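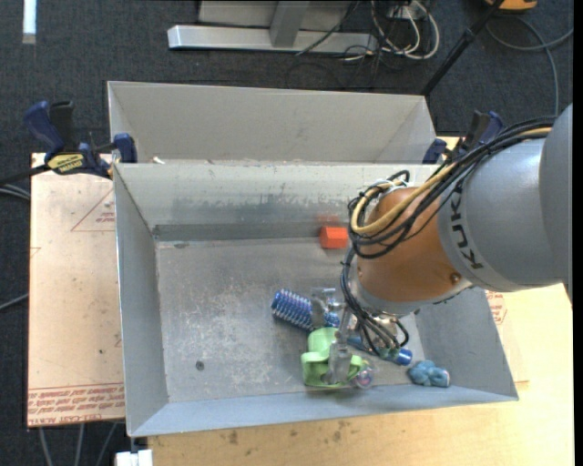 Gray metal bin, current toy set in place. Floor wear is heaviest in the left half.

Workshop notebook — Enon building, object store and bench area
Entry for February, Sunday session

Purpose of entry: to record the condition of the gray metal bin and the toy set kept with it, and to set out the changes to be made before the next round.

1. Bin

The floor of the bin is scuffed, with pale scratches and blotches. A small dark round spot is present toward the lower left. It did not respond to a damp cloth or to mild dish soap. Abrasive pads are not to be used on it. The bin stays in service, and the spot is to be checked at each monthly cleaning and its width noted in the margin of the log sheet.

The metal reflects bright colors. The orange-red block, when placed against the rear wall, shows a faint red patch on the metal above it. Colleagues comparing colors between sessions should keep the block away from any item being matched.

2. Toy set in use

Light green plastic cup-like toy with rounded openings. Placed near the front wall. The openings hold lint and should be brushed out before washing.

Blue spiky cylinder, entered on the old list as "brush" and on the new list as "roller." Neither name is settled. Until the lists are merged it will be entered as "spiky cylinder, blue." The rows of ridges are slow to clean and the piece should be soaked before the others.

Small translucent ball, pink and purplish tints. Tends to come to rest against whatever is nearest. Return it to the lidded tub at the end of each session, as the last one was lost under the Hurkska shelving.

Light-blue lumpy piece with rounded lobes. Kept toward the corner for now. No catalog name assigned.

Orange-red block. No remarks beyond the note on reflection given above.

3. Washing and storage

The full collection stands at 537 pieces, held in three Mastosano crates. The present practice of washing everything on one day has been found unworkable. Effective with this entry, pieces will be washed in lots of 50, with each lot signed off before the next is started. Lots are to be dried on the wire rack by the door — not on the radiator cover, where two soft pieces were marked last winter.

Spiky and ridged items go in a separate mesh bag. Translucent items are to be wiped by hand only.

4. Labels

The Costache labels ordered in the fall do not hold on curved plastic. The remaining 200 will be used for crates and tub lids. Curved items will be listed by color and shape on the crate sheet until a replacement is found. Anyone who has used a label that survives repeated washing is asked to write the name of it below this entry.

5. Outstanding

Merge the old and new object lists.
Agree on a name for the light-blue lobed piece.
Obtain a second lidded tub for small balls.
Replace the torn mesh bag in crate 3.
Confirm whether the key to the Hurkska shelving is kept at the front desk or in the bench drawer. Both places were tried on Sunday and the spare was used.

Bin wiped down and crate lids closed at the end of the session. Log sheet filed in the green binder.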